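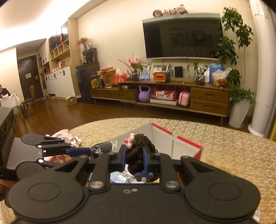 The curly hairpiece with its two flower clips, and the box I want to pack it in

Can I store a synthetic curly hairpiece in a box without it going flat?

Posted by Siriwan, Fri 16 February

Hi all, I'm finally going through my daughter's dance things and I've got stuck on the hairpiece. It's one of those fluffy black bunches of curls, synthetic, with a pink flower clip at one end and a darker bluish-purple one at the other. She wears it for recitals, so it comes out maybe twice a year, and the next one isn't until September.

Up to now it has lived in a drawer with everything else and the curls have started catching on the clips. I have a white box with red edges that I'd love to reuse, but it isn't very big and I'm worried that if I shut the flaps on it for months I'll open it up and find a pancake! Should I take the flower clips off first? And is it OK to put it in a plastic bag inside the box, or does that make synthetic hair go weird? I did try brushing one little section at the back and it went to pure frizz, so I stopped right there.

Anong Srisuk

I've been looking after costumes for a kids' dance group for years (159 hairpieces at last count, don't ask what my spare room looks like) and a box is fine. Just don't cram it. If the lid has to push the curls down, the box is too small, simple as that.

Take the flowers off. Those curls will wrap themselves around any clip they touch, and when you pull it free in September you'll bring half a curl with it. Put the flowers in a little envelope or a sandwich bag in the same box so they don't wander off.

Then crumple up some plain white tissue paper, make a loose nest, and set the hairpiece in it. I tuck a small ball of tissue into the middle of the coil too, if there's a gap. No colored tissue, please, I had red rub off on a blond one once and it never came out. For the bag question, I use an old hairnet instead. It holds the curls together and you can still see what's in there. A bag won't hurt it if it's bone dry and free of hairspray, but they do tend to get squashed in bags.

And yes, stop brushing! For the frizzy bit, spritz it with water, wrap it around your finger or a pencil, and let it dry overnight. It won't be perfect but if you keep that part toward the head it won't show from the seats. No curling iron unless the label says heat-safe. Most of the cheap ones just melt.

Olia

we just hang ours on a hook inside the closet door with the clip still on, been 3 years and it looks the same. gets a bit dusty I guess. shake it out

Plindcombe

Agree with Anong on the hairnet. I'd add that you should write on the outside of the box what's in it. I have a stack of pretty gift boxes in my closet and I spent 2 hours before a wedding opening every one of them looking for a bun cover.

Also keep it away from the radiator or a sunny windowsill. Mine sat on a windowsill one summer and the black went sort of brown on one side. For tangles I use a tiny bit of fabric softener in a spray bottle of water and just my fingers, working from the tips up.

Siriwan

Thank you everyone! Flowers are coming off tonight and I'm stealing the hairnet idea. The box might be a bit tight once the tissue is in, so I'll see if I have a shoebox before I commit.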